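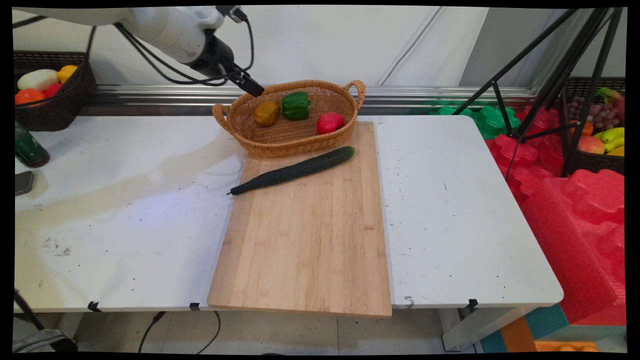

Long green cucumber on the chopping board, wicker basket behind

Trakura Fermenting Crock, 3 litre

Stoneware crock with water-channel lid and a pair of half-moon weights
Sold by Dwivedi Kitchen & Larder, Mornorgate
In stock

Colours: oatmeal, slate
Capacity: 3 litres to the shoulder
Weight, crock only: 3,016 g
Weight, lid and stones together: 742 g
Dishwasher: crock and lid yes, stones no
Oven or hob: no
Comes with: crock, lid, two stones, a folded sheet with my basic brine on it

I've sold crocks of one sort or another since I took on the shop, and for years the only ones I could get were the enormous kind your great-aunt kept in the cellar. Lovely things, but you need a cellar, and you need to like cabbage an awful lot. People kept asking me for a small one that would fit on a worktop and still have a proper water seal, and I kept sending them off with a jar and an apology. Then the Trakura turned up in a wholesaler's catalogue (bottom of the page, terrible photo) and I ordered a single one to try at home. That one is still mine. It lives next to the bread bin and it's hardly ever empty.

How the lid works

Round the top of the crock there's a deep groove, like a little moat. You pour water in the groove and sit the lid down in it, so the rim of the lid is under water all the way round. Gas from the ferment pushes out through the water and air can't get back in. You'll hear it now and then, a sort of soft glop, usually when the kitchen is quiet. My husband thought we had a drip for most of the first week.

The only job it gives you is topping up the groove. In winter with the heating on I do mine every other day. If you're going away, fill it right up before you leave and ask somebody to pop in. I've let mine run dry once, over a long bank holiday, and the batch was fine underneath but there was a skin of white yeast on top that I had to lift off with a spoon. Not harmful, that stuff, but it does make the brine taste a bit flat and I'd rather not have it.

The stones

Two half circles with a finger hole in each. They go in on top of the vegetables and keep everything below the brine. Please do use both! I've had a few customers tell me they only bother with one, and then they ring me up about mould. Whatever pokes out is what goes off.

They're unglazed, so they hang on to a bit of smell. Scald them with boiling water after each batch, let them dry completely (a full day on a rack, or on a sunny sill if you've got one) and don't put them away in a plastic bag. No washing-up liquid either. It soaks in, and you will taste it.

If you drop one, I keep spare pairs behind the counter. They're sold as pairs only as that's how Jonanon, who make them, pack them. The crock itself comes from Trakura and the stones come from Jonanon, and yes, they do fit, I check a pair in every crock before it goes out.

What I put in it

Cucumbers, mostly, from midsummer until I run out. The short knobbly ones sold for pickling stay crunchiest, but I've done perfectly good batches with the long salad kind cut into chunks. The long ones have more water in them and softer seeds, so I keep the time down and eat them sooner. Slice a sliver off the blossom end, whichever sort you use. There's something in that end that softens the whole lot. And a vine leaf or a couple of blackcurrant leaves in the bottom helps keep the bite. I used to think that was an old wives' tale until I forgot them and got a crock full of flannel.

After that it's whatever is cheap. White cabbage with caraway. Red cabbage with apple. Carrots cut into sticks with ginger and a bit of chilli, which is the one children will eat. Green tomatoes at the back end of the year. Beetroot is wonderful but it does foam, so leave a good gap under the stones or you'll have pink moat water, and pink worktop, and I'd suggest an old tray underneath for that one.

In March, when there's not a great deal about, I do leeks. Cut into rings, layered with salt, nothing else. They smell dreadful for a few days and then they don't, and a forkful in mashed potato is the best thing you'll eat all week.

My basic brine

This is what's on the folded sheet, but I'll put it here too for anyone who has lost theirs.

Weigh your vegetables and your water together, in grams, and work out two and a half per cent of that. That's your salt. Say you have 2,000 g of vegetables and water all in: you want 50 g. For cucumbers I go up a touch, to three per cent or a bit over, and in very hot weather I'd go a touch more again.

Use plain salt without anything added to stop it clumping. Sea salt is fine, so is the cheap cooking salt if the packet lists nothing but salt. I'd avoid measuring with spoons as flaky salt and fine salt fill a spoon quite differently, and that's where most of the too-salty or too-soft batches come from. If you haven't any scales, buy the scales before you buy the crock. I mean it, and I'm the one selling the crock.

Dissolve the salt in the water, cold. Tap water does me well enough, though if yours smells of swimming baths then let it stand in a jug overnight first. Pack the vegetables in firmly, pour over the brine, stones on, lid on, fill the groove. Somewhere out of the sun and not next to the cooker. Taste after five days. Cucumbers I usually like at a week, cabbage I leave three weeks or longer. When you like it, move it to jars in the fridge and start another.

Size, and whether it's the right one for you

Three litres is to the shoulder. You don't fill it to the very top, so in practice it takes a medium cabbage with room to spare, or enough pickles to see a couple of keen people through a fortnight. If you've a big family or an allotment then I'd look at having two going side by side before I'd go to a monster. You can stagger them, and if one goes wrong you've not lost the lot. Also you can lift it. A large crock full of brine is not something to be shifting about with a bad back.

It will go on a normal fridge shelf, just, if you take the lid off and cover it with a plate. I don't recommend it as a long-term home, but it's handy if the weather turns hot and things are racing along.

If all you want is to try a spot of sauerkraut once to see if you like it, have a jar. I've got those as well and they're a fraction of the money.

Oatmeal or slate?

Same crock, different glaze. Oatmeal is a warm creamy colour with speckles and it varies a fair bit from one firing to the next, so if you're buying two to match then tell me in the order notes and I'll go through the shelf. Slate is a dark matt grey and it does show limescale round the groove if your water is hard. A wipe with vinegar sorts it. The inside is the same clear glaze on both, food safe, and it hasn't stained on mine, even after the beetroot.

Before you use it the first time

Wash it in hot water and dry it well. Then fill it with plain water and leave it on a sheet of newspaper overnight. If the paper is damp in the morning, ring me and I'll swap it, no fuss. It's rare, but it is fired clay and now and again one gets a hairline you can't see. Much better to find out with water than with a week-old batch and a wooden worktop.

Don't pour boiling water into it when it's cold. Same goes for taking it out of the fridge and putting it straight in the sink under the hot tap.

What customers have said

"Bought the slate one for my dad and ended up getting the oatmeal for myself. Lid sits nicely. I would have liked a slightly bigger finger hole in the stones but I've got big hands." - Musyoka Lukumay

"Arrived so well wrapped it took me ages to get into it. Carrots were brilliant."

"Bit heavier than I expected. First batch too salty, my fault, I used a tablespoon."

Postage and collecting

I send these out double boxed with shredded card in between and they go by courier. It's a heavy parcel so the postage is what it is, I'm afraid, and I don't make anything on it. Order before noon and it normally goes the same day, otherwise the next working day. If it does arrive broken, take a photo of the box as well as the crock as the courier always asks, and email it over. I'll get another one out to you and argue with them myself.

You can also collect from the shop in Mornorgate. Choose "collect" at the checkout and wait for my email before you set off, as I don't keep all of them on the shop floor. There's a loading bay round the side where you can stop for a few minutes, and I'm happy to carry it out to the car.

Returns are fine within the month if it hasn't been used. Once it's had cabbage in it, it's yours!

Goes well with

Spare stones, pair (Jonanon)
Wooden cabbage tamper, beech
Digital kitchen scales
Cooking salt, plain, large bag
Clip-top jars for the fridge, various sizes

Any questions, ring the shop in the afternoon when it's quieter, or use the form at the bottom of the page. If it's about a batch that looks odd, send a photo along with it and tell me how much salt you used.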